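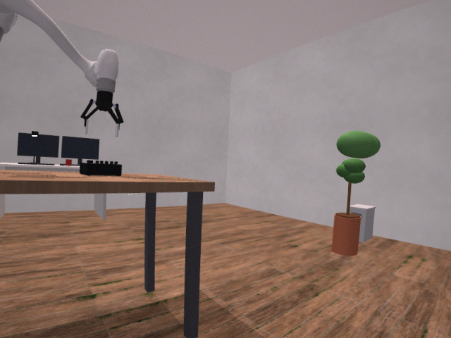

The capital request that Renato Garrido submitted in March ran to four pages, and the robot arm took up less than one of them. The remainder concerned computing, floor space, service terms and staff hours. Mr. Garrido directs equipment planning for the Danthorpe Technical Institute, and he spoke with us at the Murnanbridge campus on 10 October 2021.

"The arm is the line everyone turns to first," he said. "It has a price, and the price can be compared. I ask departments to start with the work they expect to do over the next three years."

At Murnanbridge, that work begins in simulation. A simulated cell with one arm, a two-finger gripper and a wooden-topped table is being used to test reach and table placement ahead of any order. Mr. Garrido described the practice as a budget control.

"A table in the wrong place costs us an afternoon when it is a model," he said. "Once the base is bolted down, we have to bring in a contractor."

The institute reviewed proposals from two suppliers, Ritchie and Daneck. Ritchie offered the lower purchase price. Daneck included installation and a longer service term, and its proposal was easier to fit into the annual maintenance budget. Mr. Garrido declined to say which he favors, as the award has not been made. He did confirm that both firms were asked to quote the gripper separately.

"Grippers wear, and programs change," he said. "We want to be able to replace one without reopening the whole contract."

Staff time was the figure he had most underestimated. The first draft allowed 147 hours for setup and training. After the instructors were consulted, the allowance was raised to 581 hours, spread over the first year of operation. The revised request also holds back 30 percent of the accessories budget until the second term.

"People thought I was being cautious with that money," Mr. Garrido said. "I wanted the instructors to have taught a full term before they chose fixtures."

Simulation work will continue after delivery. Under the current plan, new exercises are to be checked in the model before they are scheduled on the equipment.

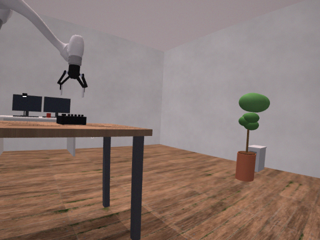

Advice for Other Departments

Asked what he would tell a department preparing its first request, Mr. Garrido returned to the matter of space. He recommends that the floor plan be approved before quotations are sought, and that electrical work be listed under its own heading. "We had it under furniture," he said. "It was sent back to us twice."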